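Chapter 11
Litter and Loose Waste in Furnished Rooms

Chapter contents
11.1 Waste on soft surfaces
11.2 Sorting at the point of pickup
11.3 Residual liquid
11.4 Inspection of covers and fill
11.5 Records
Review problems

Terms introduced in this chapter: soft surface, point of pickup, residual liquid, carry distance, cover, fill, wicking.

The previous chapter dealt with waste that has already reached a bin. In furnished rooms such as lounges, waiting areas and shared living rooms, a large share of waste never gets that far. It is left on seats, window ledges and floor cushions, and it must be lifted by the cleaner one piece at a time. The methods given in Chapter 10 for emptying and relining bins do not apply until this step is complete.

11.1 Waste on soft surfaces

A soft surface is any surface that changes shape under the weight of the object resting on it. Seat cushions, bolsters, mattresses and padded benches all belong to this group. Three properties separate them from tables and counters.

First, a soft surface is seldom level. A filled cushion is highest near the middle and falls away toward its edges, so a round object placed on it tends to roll until it meets a seam, a fold or another object. Second, the surface gives way when pressed. Downward force applied to a can or cup pushes the object into the fill and makes it harder to grasp. Third, most covers absorb liquid. A spill that could be wiped from a counter will spread through woven cloth by wicking and may reach the fill before it is noticed.

Drink containers are the most common waste found on soft surfaces. The two main types are metal cans and paper cups, and they call for different grips. 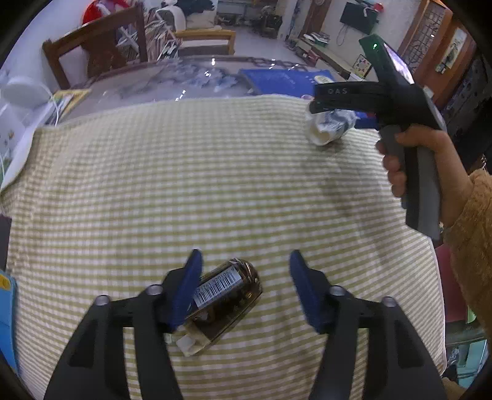

A can lying on its side should be grasped across its diameter, near the middle of its length. Gripping at one end causes the other end to swing down as the can is raised. The sides of an empty can dent easily, and the grip should be no firmer than needed to prevent slipping. Where the can lies at an angle to the cleaner, the hand or tool is turned to match the can. The can is not dragged into line, as dragging may catch the cover and pull it out of shape.

A paper cup is weakest at the wall and strongest at the rim and base. An undamaged cup is lifted just below the rim. A crumpled cup has lost most of its stiffness and may be gripped wherever the paper is folded over on itself. It should be kept low until it is clear of the cushion and then moved directly to the bag or bin.

The straight-line distance between the point of pickup and the bag is called the carry distance. In the Lilham lounge survey, which is used for the worked problems in this chapter, 62 containers were collected from seats and floor cushions in one evening round. Carry distance was held to about 2 feet by moving the bag along with the cleaner. Problem 11.4 asks the reader to compare this method with the use of a fixed bin at the door.

11.2 Sorting at the point of pickup

Sorting may take place when the object is lifted or later at a table. Sorting at the point of pickup requires 2 open bags, one for metal and one for paper and mixed waste, but it removes a second round of handling. The Drumine procedure, covered in detail in Section 11.2.3, follows this method. The older Stesivano procedure uses a single bag and a sorting table, and is still suitable for small rooms with little metal waste.

Labels do not affect the choice of bag. A metal can with a paper label is placed with metal unless local rules state otherwise. Loose caps and lids are sorted by their own material.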